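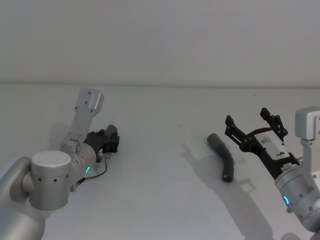

*Two silver arms, one white table.*

Aug 16, 2018

I have been using the Clandero wood pellet litter for nearly six weeks now, so I think I can write about it fairly. I bought it myself. There is no giveaway with this post and no coupon code.

We have two cats, one gray and one orange, and they share a box in the laundry room. For years we used Darko, the clay kind in the yellow tub. It clumped fine. My problem with it was the dust. Every time I poured it I got a cloud, and there was a gray film on top of the dryer that came back a day after I wiped it. In March the orange cat started sneezing when he came out of the box and the vet suggested trying something with less dust.

I tried a paper litter first. It was soft and the cats liked it, but by the second day the whole laundry room smelled like a bus station. I gave the rest of the bag to the shelter in Prunolton, who use it for cats coming out of surgery.

The Clandero comes in a 20-pound paper sack with a string you pull to open the top. The string did not work on my first bag and I used scissors. On the second bag it worked. The pellets are about as long as a pencil eraser and smell like a lumber yard when you first open the sack. My husband likes the smell. I stopped noticing it after the first week.

**How it works**

Wet pellets fall apart into sawdust. You scoop the solids as usual, and the sawdust goes to the bottom. There are no clumps. If you are used to clumping litter this takes some getting used to, and for the first few days I kept digging for something that wasn't there.

You can use it in a regular box, but then the sawdust stays mixed in and you end up dumping everything more often. I did it that way for a week and didn't like it. After that I got a sifting box at Sumampouw, the pet supply place next to the tire shop. It is two trays, one with slots, stacked together. You shake the top one and the sawdust drops through. Mine has a lip that snaps over the edge and keeps things from sliding out when you carry it.

They also had one of the self-cleaning boxes on the shelf, on sale for $109. I read the whole back of the carton and put it back. We don't have an outlet on that side of the laundry room anyway.

**Switching the cats over**

The bag says to mix it in with the old litter a little at a time. I did a cup of pellets on top of the Darko for a few days, then half and half, then all pellets. The gray cat didn't care. The orange one stood with his front feet on the edge of the box for a while and wouldn't put them down. He went on the bath mat once. After I made the layer thinner he used the box without any trouble, and he has been fine with it ever since.

So if your cat is picky about his feet, start with a thin layer. An inch is plenty. I was filling it way too deep at first, the same as I did with the clay.

**Smell**

Good for urine. I really can't smell any ammonia as long as I shake the tray every day. If I skip a day I can. For the other thing it does nothing at all, because the pellets are too big to cover anything. You need to scoop right away or live with it until you do. Clay was better for that.

**Tracking**

Less than clay, but you notice it more. A pellet in the hallway at night in bare feet hurts. I put a rubber mat with ridges in front of the box and most of them stay on it. The sawdust does get out a little when the gray cat digs, and the broom takes care of it.

**Dust**

Some, mostly at the bottom of the sack. I pour slowly and leave the last cupful in the bag. The dryer top has stayed clean. The orange cat still sneezes now and then, but he is a sneezy cat and it is less than it was in the spring.

**What it costs us**

A sack lasts us a little over three weeks. The price per sack is a bit more than the Darko tub, but we were going through a tub faster, so I'd call it even. The sifting box was extra.

I am going to stay with it through the winter. I want to see how the sack does in the garage when it gets damp, since that is where I keep the extra and I've read that the pellets swell. For now I have the open one in a plastic bin with a lid.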